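Search this site
Enter keyword
Go

Print this article
E-mail this article

Folding cloth

Last updated August 2018

Folding cloth is the household task of reducing a washed or unused piece of fabric to a flat, regular shape so that it can be stacked, stored or carried. It is usually listed among laundry chores, after drying and before putting away. Manuals treat it as a skill with correct and incorrect methods. The evidence for most of those methods is thin.

Basic folds

The simplest fold is the half fold, in which two opposite edges are brought together. Repeating it gives a quarter fold. The third fold, in which the sides are turned in over the middle, is often recommended for towels because it hides the hems. Whether hidden hems make a towel last longer, as some guides claim, has not been shown. Rolling is a separate method and is popular with travelers. Its reputation for saving space appears to rest mostly on the fact that a rolled item is squeezed harder than a folded one.

Ourania Raptis, in her household handbook The Linen Shelf, named 104 folds. Later writers have pointed out that many of them are the same fold begun from a different corner. Killian Jacquet reduced the list to four and was in turn accused of leaving out anything with sleeves.

Flattening

Nearly all written instructions begin with the cloth already lying flat. This skips the slow part. A piece of fabric taken from a pile has to be opened, its corners found and its right side identified, and a soft or thin cloth will drop back into a heap if it is held in the wrong place. Two cloths lying against each other must also be told apart, which is easy with a light and a dark one and less easy with two of the same shade. 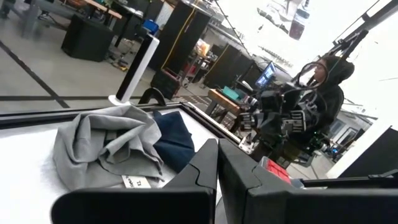
Periklis Gavalas timed himself over 300 cloths in his kitchen at Clumidden and reported that almost 3 out of every four minutes went to finding corners. He kept the only record, he did the folding, and he also sold a corner-marking tape under the name Clikgate. The figure is widely repeated all the same.

Labels as a guide

Some instructors advise using the sewn-in label to find the bottom edge or the inside of a piece. The advice works when the label is where the reader expects it to be. Makers place labels at a side seam, in a corner or along a hem, with no rule that holds across all goods, and many people cut them off.

Creases and damage

A common warning says that folding along the same line weakens the fibers. This may well be true of stiff starched linen kept for years in a chest. For an everyday cloth that is washed often, ordinary wear is likely to matter a good deal more. Leonidas Xenos, who raised the question in a July column, examined only tablecloths and did not say how old they were.

Folding boards

Hinged boards, such as the one sold by Osumia, turn the sides of a garment inward over a fixed width. They give even stacks. Claims that they save time leave out the time spent laying the garment on the board, and that step is the same flattening problem described above.

See also: Ironing; Linen closet; Teixeira fold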